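Workshop Tips: Re-Covering Gripper Fingers

Search tips and guides... Go

Gripper fingers wear out the way socks do, at the tip first and always on the side you weren't checking. If yours spend the day grabbing pillows and throws, the covering is a consumable. Budget for it like coffee.

Before you start

Park the arm, power it down and let it settle. Hang something on the switch that says so. I use an oven mitt, which gets more respect than the official red tag ever did.

Check the covering under a good light. A shiny patch can wait. Loose fibers can wait until Friday. A tear with layers showing through can't, as it will catch on the next fleecy thing it meets and drag it across the room.

Taking the old one off

1. Peel from the tear down. It has already done half the work for you.
2. Warm stubborn glue with a hair dryer for 15 seconds at a time. Leave the heat gun in the drawer. I melted a wrist cover with mine in December and still hear about it.
3. Wipe off the leftover glue with rubbing alcohol on a lint-free rag. Old T-shirts are not lint-free, whatever the T-shirt tells you.
4. Scuff the bare finger with 400 grit, wipe again and let it dry.

Putting the new one on

Kalwood sells a ready-cut sleeve that fits our fingers if you trim it. The Jitado tape is cheaper and sticks beautifully, mostly to itself. Start on the outside of the finger so the seam stays off the gripping face, pull it snug over the tip and hold it there for 2 minutes. This is a long time to hold hands with a machine.

Leave it 20 hours before the first grab. Overnight plus a slow morning will do.

Change both fingers together. A grippy new one opposite a bald old one twists everything it picks up – pillows come out looking as if they'd been wrung.

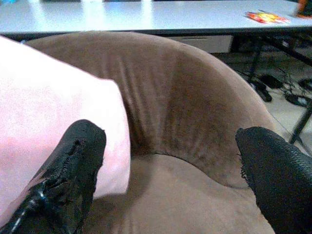
Left finger torn near the top, right one starting to fray at the tip. Both due.

Small stuff

Look over the floor before you power up. Adapters and cords breed behind the furniture, and wheels find them.

Brush the fuzz off the tips with a dry toothbrush at the end of the day. Label the toothbrush.

Keep the offcuts. A strip of old sleeve under a wobbly table leg beats folded cardboard, and it opens stuck jar lids too.

Write the date on the inside of each new sleeve with a paint pen. Regular marker rubs off on the glue.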